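5th May - gripper dropouts, continued

Third go at the tracking fault and I'm finally fairly sure what we're dealing with. Left gripper on the Plokeck pair loses its pose for a beat, then comes back a few centimetres off, and everything after that is rubbish. Over 200 episodes in the Ilel batch so far, and 28 have a jump in them. Ademir Coutinho spotted it first in replay, when the Plilano arm tried to follow one of these and drove its wrist into the table guard. Guard bent, arm fine, e-stop did its job. I've pulled the whole batch from training until we know more.

What I've ruled out: battery (swapped, same thing), the Patwary sync box (logs clean), and the clock drift we had in November, which looked quite different on the plots. 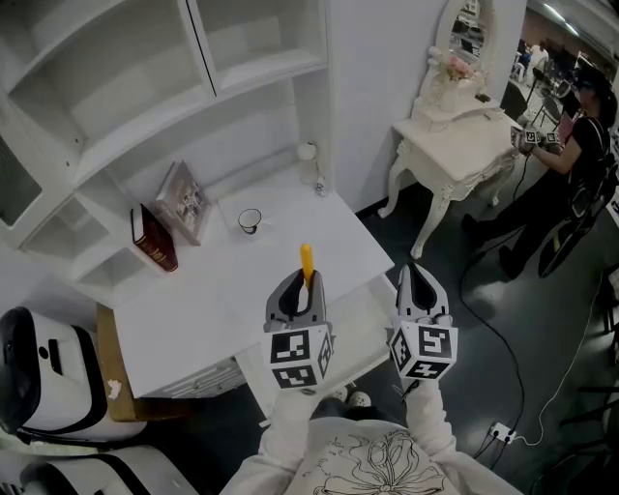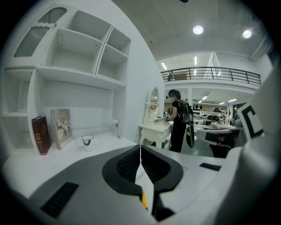

My money is on the marker tracking. The jumps bunch up when the wrist rolls inward and the faces on the left side go edge-on to the head view. The solver then has one face to work with and flips between two answers - classic. With the cube sitting below the jaws like that, and both grippers held out in front, it doesn't take much of a roll to get there. Episode 606 is the worst, two flips inside one grasp.

To do: log the reprojection error per face, reject anything that moves too far between samples, and cap the arm speed in replay at 220 mm/s until this is closed. Ademir wants a hard workspace limit too and I agree, should've had one from the start! Spare guard still needs ordering. Nobody replays the Ilel batch on the arm meanwhile, please, not even the good ones.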